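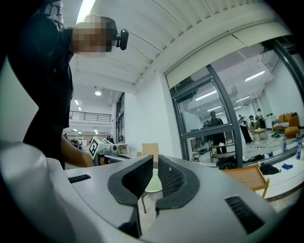

Water Softener FAQ

Dirnby Home Water Help Pages
Revised August 2020

These answers cover the Dirnby single-tank softener and most other salt-based units of the same type. Where your owner's manual gives a different setting, use the manual.

What does a water softener remove?

It removes calcium and magnesium, the two minerals that make water hard. The resin in the tank holds sodium ions and trades them for the hardness minerals as water passes through. It does not remove chlorine, nitrates, bacteria or sediment. Those need separate treatment.

How is hardness measured?

Test labs report it either in milligrams per liter (mg/L) as calcium carbonate or in grains per gallon (gpg). To convert mg/L to grains, divide by 17.1. A lab result of 186 mg/L is 10.9 gpg. Enter the next whole number up on the controller, in this case 11.

My water also contains iron. Does that change the setting?

Add 4 to the hardness setting for each 1 mg/L of dissolved iron, then round up. Iron that has already turned to rust particles will not be exchanged by the resin and should be filtered out ahead of the softener.

What does the reserve setting do?

Metered units count gallons and regenerate at night. The reserve is the capacity held back so that soft water does not run out between the time the meter reaches its limit and the start of regeneration. Set it to one day of normal use. If your household often has guests, raise it by half.

How do I work out daily use?

Read the meter at the same time on two mornings a week apart, subtract, and divide by seven. Leave out outdoor taps if they are plumbed ahead of the softener. Multiply the result by your hardness setting to get the grains used per day. A reserve of 4000 grains or more is normal for a household of several people on hard water.

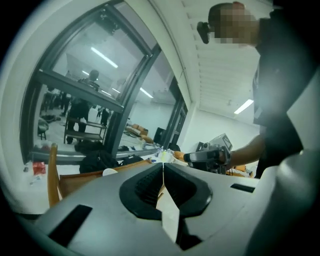 Which type of salt should I use?

Use evaporated salt pellets made for softeners. Solar crystals also work but leave more insoluble matter in the brine tank. Rock salt is cheaper and leaves the most. Do not use table salt or ice melt.

How full should the brine tank be?

Keep the salt above the water line and at least four inches below the rim. Filling to the top makes bridging more likely.

What is a salt bridge?

A hard crust that forms across the tank with a gap under it. The tank looks full, but the water below does not reach the salt, and the resin is not recharged. Push down on the salt with a broom handle. If the handle meets a crust and then drops through, break the crust up from the edges inward. Do not strike the tank wall.

How often should the unit regenerate?

Every three to ten days in most homes. More often than that points to a hardness setting that is too high, a running toilet, or a unit that is too small. On iron-bearing water, do not let it go longer than four days.

Is softened water safe to drink?

For most people, yes. The added sodium is small but depends on the starting hardness. Anyone on a sodium-restricted diet should ask a doctor, or have the kitchen cold tap plumbed ahead of the softener.

Can the softener drain to a septic tank?

Check local rules first. Where it is allowed, a metered unit is preferred over a timer unit, as it discharges less brine. The drain line must end with an air gap.

Why is there resin in my faucet screens?

Small amber beads at the taps mean the lower distributor in the resin tank is cracked or has come loose. Put the unit in bypass and call for service. Clean the screens after the repair and flush the water heater.

Can I use Raptis resin cleaner?

It may be used in the Dirnby unit. Pour 12 fluid ounces into the brine well, not onto the salt, and start a manual regeneration. Run a cold tap for five minutes afterward. Do not mix it with any other cleaner.

How do I get parts?

Send the model number and serial number from the label under the lid to the parts desk, attention Kalliopi Stefanou. Controller questions go to Senan Carroll. Valve seals and injectors are kept in stock. Orders for replacement resin tanks are filled from the Polleck warehouse and ship separately.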